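### 4.2 Keeping the old machines in service

The 15 workstations in the study ran an operating system that no longer received updates from its vendor. Replacing them was ruled out for the length of the project, so we looked at which programs could still be installed and kept working. Two of the machines were set aside as controls and were left unchanged.

On the others we froze the browser at its last supported release and moved all outside traffic through Nirgate, a small proxy that handles newer encryption on behalf of the client. Pages that failed to load directly were tried again through the proxy. Most opened, though menus built with recent scripting features often stayed blank. Users were told to keep Diltus, the in-house booking tool, in a separate profile.

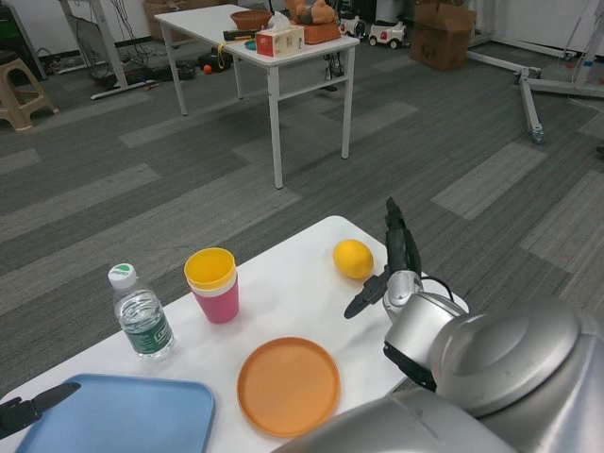

**Figure 6.** Tabletop with bottle, stacked cups, lemon and plate; robotic arm and hand at right.

Printing caused more trouble than browsing. The driver supplied with Flonis would not install without a newer system library, and copying the library by hand made the spooler stop at start-up. Gökçe and Mridha got round this by sending print jobs as plain PDF files to a shared folder, which a newer machine checked every two minutes. The delay was accepted by all the users we spoke to, except in the front office, where receipts are printed while the visitor waits. A local printer with its original driver was kept there.

Security updates for the proxy were applied in April. The settings used on each client are listed in Appendix B.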